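Apr 21, 2026
Vurkari gripper kit, trial unit from Zulley. Day 3 on the bench.
Cycle count at start: 433. Jaw speed left at the factory setting.

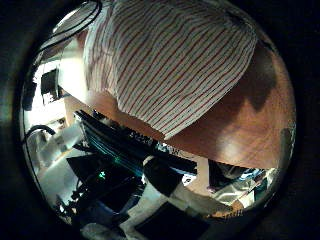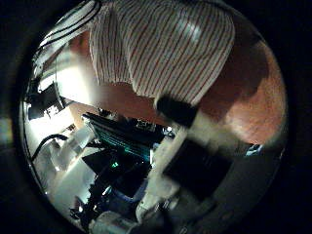
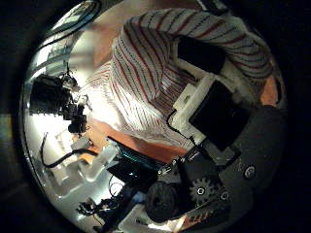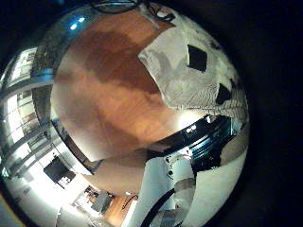 Niall Carnegie: Before we sign for it, ask Zulley what the service plan covers. The quote I have stops at 3,000 cycles and leaves out gears.

Asked them, no reply yet. Shearer's kit costs more but has spares included - will price both again in May. Need 8 more fingertip pads either way.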